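The gripper that taught me to love timestamps

I have spent most of this winter thinking about 48 milliseconds. My partner has stopped asking how my day was, because the answer keeps coming back to those same 48 milliseconds, and I can't really blame anyone for tuning out.

I write software for robots. When I say that at barbecues people picture me bolting arms together in a shed, and I let them, because the truth is harder to sell over a snag in bread. What I do is sit at a laptop working out whether two streams of numbers happened at the same moment. For the past while I've been doing it at Cernlow, a small outfit in Uvville that builds the tooling between a person showing a robot how to do something and the robot having a crack at it on its own. Our package is called Macedo. It takes recordings from hand-held grippers, works out where the gripper was in space, how far open the fingers were and what was in front of them, and turns the lot into something a policy can learn from.

If you've not come across hand-held grippers, the idea is lovely and a bit daft. You give a person a robot's hand without the robot. They pick things up with it, put things down with it, tidy a table with it, and a camera on the gripper sees more or less what the robot's own wrist camera will see later on. No arm to haul about, no safety cage, and no afternoon lost to someone learning a joystick. You can do it in a kitchen or a hallway. I got the hang of it in minutes, which is more than I can say for any teleoperation rig I've ever touched (I once drove a very expensive arm very slowly into a filing cabinet).

The catch is everything that comes afterwards, and that's my department.

A real arm knows where it is. It has encoders in its joints, and if you ask, it will tell you. A hand-held gripper has no idea. All it's got is a wide-angle camera and a little inertial sensor that drifts like a shopping trolley, and from those two you have to rebuild the whole path of the hand. We use visual-inertial SLAM, meaning the software picks out corners and edges in the picture, follows them as they move, and solves for where the camera must have been to see them that way. When it works it feels like witchcraft. When it doesn't you get a trajectory that shoots off through the roof halfway through picking up a book.
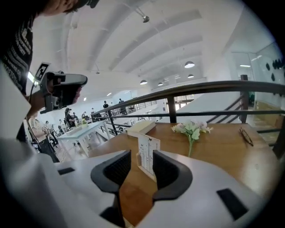 What the tracker wants is texture, and plenty of it, at different distances. People assume a clean room with plain walls would be easiest, and I assumed the same in my first month. Plain walls are dreadful! There's nothing to hang on to. Railings, stairs, light fittings, cluttered furniture, all the stuff an interior photographer would beg you to move, that's what keeps the solution honest. Near things tell you about small movements and far things pin down rotation, and with only one kind the estimate starts to wander. My worst recording ever was made facing a freshly painted cupboard. I still have it as a regression test, and Macedo still fails it, though these days it fails with a sensible error message, and I count that as progress.

Railings do have their own nasty side, mind you. Rows of identical vertical bars are full of gorgeous sharp corners, and every one of them looks like its neighbour. The matcher hops across by one bar, decides you've leapt sideways, and carries on quite pleased with itself. We fixed most of that by leaning harder on the inertial data whenever the matches get suspiciously repetitive. It took me ages to find. The code change was tiny, the sort where you look at the diff and wonder what you've been paid for.

Then there are the lenses. You want a very wide view on a gripper camera so the policy can see the fingers, the object and a good slab of the surroundings all at once. Wide means fisheye, and fisheye means every straight line in the building bends like a banana. You can calibrate for that, and we do, but the calibration is always weakest out near the rim, which is also where there's often a lot of useful texture. For a good while we masked off the outer ring and threw it away. Now we keep it and give it less say. The gain was bigger than I'd expected and I was insufferable for a week.

Back to those 48 milliseconds, though.

Plenty of jobs need both hands. You can hold a box and take the lid off it only if there are two grippers going, and then the policy has to know where each one is relative to the other. So you've got two devices, each with its own camera and its own clock, each absolutely certain what time it is. And the clocks disagree. In our early two-handed sets the right gripper was running 48 milliseconds behind the left. That's nothing, you might think, and I did think. A blink is longer than that. But if your hand is moving at an ordinary brisk pace it covers a few centimetres in that time, and a few centimetres is the difference between passing an object across and dropping it on the floor.

The policy learned what we showed it, of course, lag and all. On the arms in the Uvville lab it would offer an object over with real confidence, and the receiving hand would close beautifully on the spot where the object used to be. Over and over. I watched it do this for an entire afternoon and blamed the network, the learning rate, the gripper firmware and, briefly, the floor.

I'd love to tell you I found the fault with something clever. I found it by plotting two lines on top of each other, noticing one was a bit to the right, and nudging it. The clever part came after, when I had to get the software to do that nudging by itself for every recording, as the offset changes from session to session. Macedo now compares the motion it gets from each camera with what it gets from visible markers on the grippers, whenever one happens to catch sight of the other. Those square black-and-white markers are wonderful. They're ugly and they work, and each glimpse gives you a straight measurement of where the other hand is. Slide the clocks until the two stories agree and there's your offset. On a good recording it settles in 2 seconds.

On a bad one it doesn't settle, and this is where I've changed my mind about how to do my job. I used to treat every broken recording as a challenge. I'd sit there coaxing a trajectory out of some blurry mess well past dinner. Then Ullstead came on as our first proper customer, with a batch of 2730 recordings, and coaxing stopped being an option. What they needed was a pipeline that would look at each one and say yes, no, or have a look at this bit. So I wrote the dullest code of my career: checks for frozen frames, checks for finger widths that never change, checks for a hand that travels faster than any hand could. It threw out 600 of them.

I felt sick about it. All those recordings took a person's time and effort, and I'd binned them with a for loop. But we trained on what was left, and trained again on the full lot to compare, and the smaller set gave us the better policy. It wasn't even close on the fiddly grasps. Bad trajectories teach a robot that the world is a place where hands sometimes teleport, and it takes that lesson to heart.

We also send the reasons back now, straight after each recording, while the person is still standing there with the gripper in their hand. Too fast, lost tracking near the end, lens smudged, try again. I'd put that above any of the fancier estimation work. A person who hears "slow down a touch as you turn" will do it on the very next go, and no optimiser I've written can match that for value.

Planning is the next headache. A human wrist can do things our arms can't, so a path that felt completely natural in the hand may ask a robot to fold its elbow through its own shoulder. At the moment we check reachability after the fact and mark the dodgy stretches. I'd like to have it running live, so the gripper gives a little buzz when you've gone somewhere the arm can't follow. There's a rough version on my laptop. It buzzes constantly, like a blowfly in a jam jar, and I had to turn it off during a meeting.

We're hoping to have the live version in Ullstead's hands in October. Before then I need to sort out the buzz threshold, rewrite the part of the clock code I was too proud of to test properly, and have another go at that bloody cupboard.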